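Guides > Nalham Family History Kit > Section 4: Adding an interview to Codex

Posted in July by Poppy Tunstall

4. Adding an interview to Codex

You have a recording of your grandmother talking about the store, the boat, the street with all the uncles on it. Wonderful! This section gets it out of your phone and into Codex, where your cousins can find it. Set aside an evening for your first one. They go much faster after that.

Before you start, have ready:
- the sound file (WAV is best, MP3 is fine)
- the signed permission form from Section 2
- a list of the names that come up, spelled the way the family spells them

4.1 Create the entry

1. Sign in and choose New Interview.
2. Type the speaker's name as they want it shown. If they have a name in another script, put it in the second name box. Codex will search both.
3. Add the languages spoken. Please list every one, even if it's a single song or a scolding in Gujarati halfway through (those are the parts people ask for!).
4. Upload the file. Recordings longer than 60 minutes need to be split into parts first. Split at a pause and label them Part 1, Part 2 and so on.
5. Wait for the green bar to fill before you close the window.

CAUTION: Closing the window early leaves a half-loaded file with the right title on it. Always play the last few seconds of the recording before you delete anything from your phone.

4.2 Write the summary

6. Keep it under 100 words. Say who is speaking, where they grew up and what years they cover.
7. Use place names as the speaker says them, then add the current name in parentheses.
8. Add time marks for good stories. The Prajapati family's entry is a great model, with a mark for every wedding and every argument about a wedding.

NOTE: Leave words you can't translate in the original language. Somebody in Prenville will know, and they love being asked.

4.3 Link objects to the interview

9. Open the Objects tab and choose Add Item.
10. Upload one picture of each thing the speaker mentions that the family still has. Letters, recipe cards, clothing and shop signs all count.
11. Write a caption of one short line. The longer history goes in the Story box, which holds 2,000 characters.
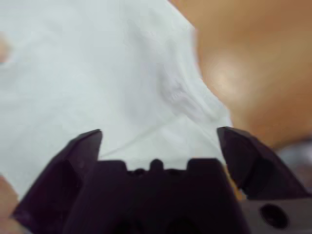
Fig. 4. Gripper open, cloth between the two fingers.

12. Pick the time mark where the object comes up and press Link. Now anyone listening gets the picture right when the speaker mentions it, and it's a lovely moment the first time you hear it work.

NOTE: An object can be linked to more than one interview. If two sisters remember the same blouse differently, link it to both and leave both stories alone.

4.4 Choose who can listen

13. Under Sharing, pick Family, Prenville Library or Everyone. Match whatever is checked on the permission form.
14. Press Save, then send the speaker the link.

Related guides
Section 2: Asking permission
Section 3: Recording in a noisy kitchen
Section 5: Adding a second language transcript
Fixing a misspelled family name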